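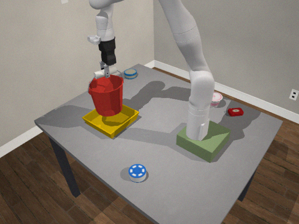 How a Robot Arm Is Set Up Inside a Computer

The robot in these pictures has no bolts you could touch. It lives in a computer program called Golside, along with its table, its bucket and the room. People who work with robots call this kind of made-up world a simulation. A simulated robot still has to be set up with care, and it has to be looked after. It can even break, in its own way.

This page follows one arm at Rinholm, where a small group builds practice rooms for robots. The job they are getting the arm ready for is simple to say: pick up a red bucket by its handle and move it to a yellow tray.

Step 1: Build the room

First comes the floor, then the walls. In Golside a floor is just a flat shape with a picture of wood planks spread over it. The walls are flat shapes too. Somebody also adds small things such as baseboards and an electrical outlet. Nothing can be plugged into the outlet. It is there so that the room looks more like a room the arm might work in one day.

Next comes the table. The computer needs to know how high the top is and that it is solid. If you forget to make it solid, everything you put on it falls straight through and keeps on falling. Čestmír Slanina, who builds the rooms, has lost a lot of buckets that way.

Step 2: Fix the arm in place

A real robot arm is bolted down so it can't tip over when it reaches out. In the computer, you do the same thing by typing a line that says the base may not move. If you leave that line out, the arm topples the first time it stretches.

Then the joints are checked. A joint is a place where the arm can bend or turn, like your elbow or your wrist. This arm has seven. Each joint gets a number for how far it may turn and another for how fast. Those numbers are copied from the booklet for the real arm. A pretend arm with the wrong numbers would learn moves that a real one could never make.

Step 3: Put on the gripper

The gripper is the black part at the end of the arm, with metal-gray fingers. It does the job of a hand. The group sets three things for it: how wide the fingers open, how hard they squeeze and how slippery they are.

Slippery is the tricky one. On a real bucket you can feel whether a handle is smooth. The computer has to be told. If the number is too low, the handle slides out of the fingers. If it is too high, the fingers seem to be covered in glue, and the arm gets away with sloppy picking up.

Step 4: Give the bucket a weight

A bucket in a simulation weighs nothing until somebody says so. The handle needs its own settings too. It is made of a thin wire with a fatter grip in the middle, and the fingers have to close on the grip. When the arm lifts, the bucket hangs below and can swing.

Ngân Khương does this part. She brought a bucket from home, weighed it on a kitchen scale and typed in the answer. Then she held it up by the handle, gave it a push and watched how long it took to stop swinging, so she could make the one in the computer do the same.

Step 5: Run it and watch

Now the arm gets to try. One try is called a run. The group does 1,000 runs, which the computer can get through overnight. Between runs the objects are moved a little, so the arm can't just repeat the same moves with its eyes shut.

There are other things on the table besides the bucket and the tray, such as small round containers. The arm has to leave them alone. If it bumps one, that run is marked down.

In the morning Inès Boyer opens the list of runs that went wrong. One morning there were 41. She watches each of them slowly, and she can stop at any moment and look from another side of the room. She keeps her eye on the fingers and the handle grip, and on where the bottom of the bucket is compared with the walls of the tray.

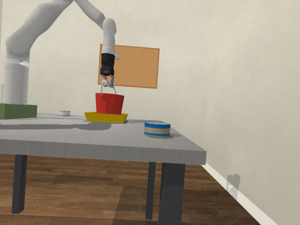 When something breaks

A simulated arm doesn't get rusty or wear out. It has problems called bugs, and a bug is a mistake in the instructions or the numbers. Here are some the group has fixed.

The shaking bucket. The bucket trembled whenever it touched the tray. The computer thought the two shapes were slightly inside each other and kept pushing them apart. The fix was to make the invisible outline of the bucket a bit smaller.

The stiff handle. The handle stuck straight out like a stick. The hinges where the wire meets the bucket had been left locked. Ngân unlocked them.

The slow elbow. One joint moved at half speed after an update. A number had been typed into the wrong box.

Looking after it

Before any change, the group saves a copy of the whole room. After the change they run a short test, and they write down what they changed and who did it. If the test goes badly, they open the saved copy and start again from there.

Words to know

Simulation: a made-up world that runs on a computer.
Joint: a place where a robot arm bends or turns.
Gripper: the part that holds things.
Run: one try at a job, from start to finish.
Bug: a mistake in a program or its numbers.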